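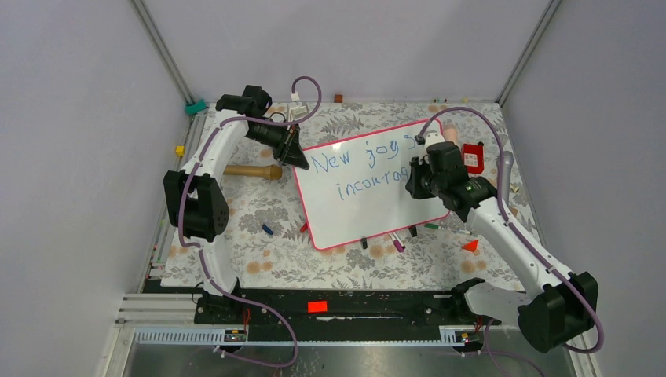 According to one reader of the Rorthorpe household handbook, a small whiteboard should be wiped the same day it is written on, as blue ink left over a weekend had needed three passes with a damp cloth. The handbook's editors kept the remark in the entry on cleaning, and later editions repeat it with minor changes.

A handheld whiteboard, also called a lap board or dry-erase slate, is a small rigid panel with a glossy white surface meant for writing that can be erased. It is used in classrooms, kitchens, workshops and offices for short notes, practice spelling, lists and reminders. Unlike a wall-mounted board, it is carried to wherever it is needed and can lie flat on a table while in use. Many have rounded corners and a narrow colored border, often red, pink or blue.

Construction

Most handheld boards consist of a thin core with a writing film or painted coating on one or both faces. Cores are made of hardboard, plastic sheet or steel. Steel-backed boards hold magnets but are heavier and can dent. Cheaper boards have a melamine face, which takes ink well when new and begins to stain after long use. Coated steel and enamel faces last longer.

The border protects the edge of the core, where moisture can get in and lift the face. On some models it is a separate plastic strip pressed over the edge; on others it is only printed. A printed border tends to wear first at the corners, where the board is picked up.

The Julura lap board, sold in packs of 20 for schools, has a plastic core and is written on from one side only. The Nistus board is steel-backed and sold singly, with a marker clip along the top edge.

Writing

Dry-erase markers leave pigment on top of the surface along with a release agent that keeps it from bonding. Black and blue are the colors most often used. Red and green are generally harder to remove from an older melamine face.

On a small board, letters are usually larger than they would be on paper, and a few words can take up half the space. Lines tend to climb to one side when the board is turned at an angle to the writer. Some boards have faint ruled lines on the back for this reason — the Doležal school slate is one of them.

Cleaning

Fresh writing comes off with a dry cloth or felt eraser. Older marks may need a cloth dampened with water or a cleaner made for whiteboards. Scouring pads and abrasive powders scratch the gloss, and ink then settles in the scratches. When a board is wiped on a table with a cloth cover, the cover can slide along with it, so one hand is kept on the border.

Boards are stored flat or upright on edge, away from heaters.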